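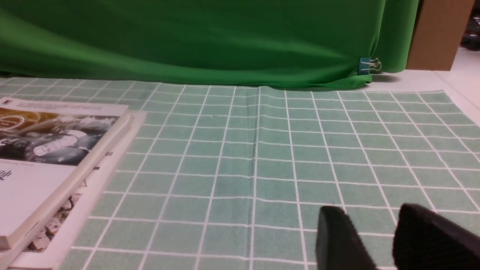

Chez Dresside, les livres d'occasion passent désormais par un bras robotisé

Il y a encore un an, on reconnaissait les anciens de l'atelier Dresside à leur façon de se tenir le poignet en fin de journée. Trier des livres d'occasion, cela n'a l'air de rien quand on le raconte à table, mais il faut les sortir du carton, les retourner pour lire le code, les ouvrir, les refermer, les poser sur la bonne pile, et recommencer, 600 fois par jour dans les bonnes périodes, c'est-à-dire surtout après les déménagements d'été, quand les bibliothèques familiales arrivent par camionnettes entières et que le couloir devient impraticable.

Depuis le mois d'août, une partie de ce travail est confiée à un bras robotisé, que l'équipe appelle Mạch, du nom inscrit sur le bon de commande. Personne n'a eu envie de lui chercher un prénom. Il est installé au fond de l'atelier, du côté des fenêtres, et il s'occupe du premier geste, le plus répétitif : prendre un ouvrage, le séparer de celui du dessous, le présenter au lecteur de codes et le déposer à gauche ou à droite selon qu'il est déjà connu du catalogue ou non. Tout le reste, et c'est beaucoup, demeure entre les mains des 7 personnes qui travaillent là.

Huệ Ông est de celles-là. Elle est entrée chez Dresside il y a dix ans, à une époque où l'on notait encore les titres au crayon dans de grands cahiers (elle en a gardé deux, qu'elle montre volontiers aux visiteurs, avec les taches de café et tout), et c'est à elle que la direction a demandé d'accompagner l'arrivée de la machine. Elle a commencé par dire non. « Je ne suis pas informaticienne, je connais les livres, je sais quand un dos va lâcher rien qu'en le prenant, et je ne voyais pas du tout ce que j'allais pouvoir apprendre à un appareil », raconte-t-elle en riant. Puis elle a accepté d'essayer une matinée, et la matinée a duré tout le printemps.

Car il a bien fallu lui montrer. La société Jolen, qui a fourni et réglé l'installation, a passé plusieurs semaines sur place avec les trieuses et les trieurs, à leur demander comment ils s'y prenaient, dans quel ordre, avec quels doigts. Des questions que l'on ne se pose jamais, et auxquelles il n'est pas si simple de répondre ! Un gros livre de poche ne se saisit pas comme un album pour enfants, les couvertures glacées collent entre elles quand il fait lourd, et deux volumes blancs posés l'un sur l'autre, la pince les prenait volontiers pour un seul. C'est Huệ Ông qui a proposé de décaler légèrement les ouvrages dans les piles, comme elle le faisait elle-même depuis toujours pour repérer les doublons. L'idée a été gardée.

La pince, de son côté, a obligé tout le monde à revoir quelques habitudes. Les cartons doivent être vidés d'une certaine façon, les livres posés à plat, et les très petits formats sont mis de côté dès l'ouverture, parce que la machine les laisse échapper une fois sur trois. On ne lui donne pas non plus les reliures anciennes ni tout ce qui porte une dédicace : sur ce point l'équipe a été ferme, et Jolen n'a pas insisté. Les premiers jours, le bras s'arrêtait si souvent qu'on avait pris le pli de garder un tabouret à côté, pour attendre assis qu'il veuille bien repartir. Le tabouret est toujours là, mais il sert maintenant à poser les tasses.

Du côté des chiffres, Dresside reste prudent et ne communique qu'une chose : les jours ordinaires, 70 % des livres entrants passent par le bras au moins pour la lecture du code. Les autres suivent le circuit habituel. L'atelier ne va d'ailleurs pas forcément plus vite, il faut le dire, et certains matins il irait même plutôt moins vite. Ce qui change, c'est la manière dont la journée se répartit. Les postes tournent toutes les deux heures, une personne surveille le robot et reprend ce qu'il a laissé, et les autres se consacrent à l'examen des ouvrages, aux petites réparations et aux commandes.

C'est précisément ce temps retrouvé pour la réparation que Huệ Ông cite en premier quand on lui demande ce que la machine a changé pour elle. Avant, un livre au dos décollé partait presque toujours au recyclage, faute de bras disponibles. Une petite table à colle a été remontée de la réserve, avec les presses, et l'on y sauve désormais des romans, des guides de jardinage, des atlas. Elle forme deux collègues à ce travail, dont l'un n'avait jamais tenu un pinceau à colle de sa vie et s'en sort très joliment.

Tout le monde n'a pas accueilli la nouveauté avec le même entrain. Lors des premières réunions, la crainte de voir des postes disparaître a été exprimée sans détour, et la direction s'est engagée par écrit à ne supprimer aucun emploi pendant la durée du contrat. Certains auraient préféré un engagement plus long. D'autres regrettent le bruit, un petit sifflement à chaque mouvement, auquel on s'habitue paraît-il, mais qui a tout de même mis fin à la radio de l'après-midi. Une discussion est en cours pour déplacer l'installation vers l'ancien quai, où elle gênerait moins, et où la radio pourrait revenir.

Il y a aussi la question de la surveillance, moins confortable qu'on ne l'imaginait. Regarder travailler une machine fatigue autrement, expliquent plusieurs salariés, et deux heures d'affilée leur semblent un maximum. Ils ont demandé que ce créneau soit ramené à une heure et demie les jours de forte arrivée. La demande est à l'étude, et Huệ Ông la soutient, elle qui avoue rêver parfois de piles de livres légèrement décalées.

La suite se jouera en partie à Rurnulia, le second site de l'entreprise, plus petit, où l'on traite surtout les bandes dessinées et les revues. Un essai doit y démarrer à 10 heures, comme toutes les prises de poste là-bas, un matin qui reste à choisir avec l'équipe. Les revues posent un problème tout neuf, elles sont souples, elles se plient dès qu'on les pince, et les premières tentatives ont fait quelques couvertures froissées. Huệ Ông fera le déplacement pour les premiers jours. Elle a déjà prévu d'emporter une pile de vieux magazines, les siens, pour que l'on puisse se tromper tranquillement.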